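Thread: how many demos before you train?

stamus_k: We have 387 takes of putting the remote in the tray. Train now or go to 1,000?
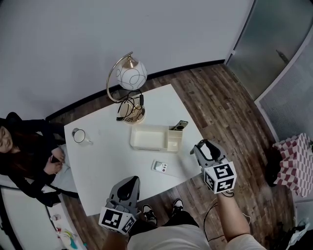 Head view, remote in tray

drandamari: Train at 100, see what fails.

gudel7: Disagree. Move the lamp and mug first – same layout every take teaches you the layout.

stamus_k: Wrist view for comparison.

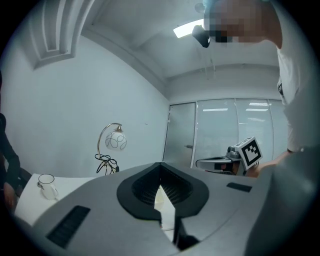 Gripper view, mug and lamp at left

drandamari: Fine, but I'd still train first.

Comments
khurana: Seven layouts worked for us.
mayuree_y: Agree with gudel7.

Related
Marker cube sizes
Cable routing

Contact | Back to top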